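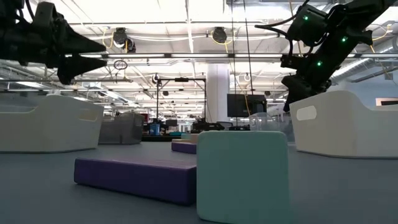 Two black robot arms, one with three small green lights, and a white bin

About Prurico

Prurico started with 70 laying hens, a borrowed trailer and a lot of phone calls to people who knew more than we did. We're a poultry company run by growers, and we still get excited when a new flock comes in!

Vittoria Messina and Branislav Štefanec founded the business after years of raising birds for other people. Vittoria grew up around layers and can talk about bedding for as long as you'll let her. Branislav came from the feed side – he still mixes the test batches himself and writes the results on whatever paper is nearby (we have asked him to use the notebook).

Today we work with 8 family farms, all of them independent. Every grower gets a written contract in plain language, with the price per bird on the first page. We don't rank farms against each other to set pay. If feed costs go up during a flock, we cover the difference, and growers can see the feed bills any time they ask.

Our eggs are sold under the Sendeso name, and our whole chickens and cuts go out as Morelli. Both are packed at our plant on Civarari Road, where the first shift starts at 5 a.m. and the coffee is ready well before that. We added a second cold room last year, so the loading dock is finally a place where you can turn a pallet jack around.

Visits are a big part of how we work. Each farm sees one of our field staff every two weeks, and four times a year all the growers get together for lunch and a long talk about litter, lighting, water lines and prices. The November one is the biggest, and families come too.

Thinking about growing for us, or just want to know where your eggs come from? Call the plant office and ask for Vittoria. Mornings are best – she's usually out on the farms after lunch.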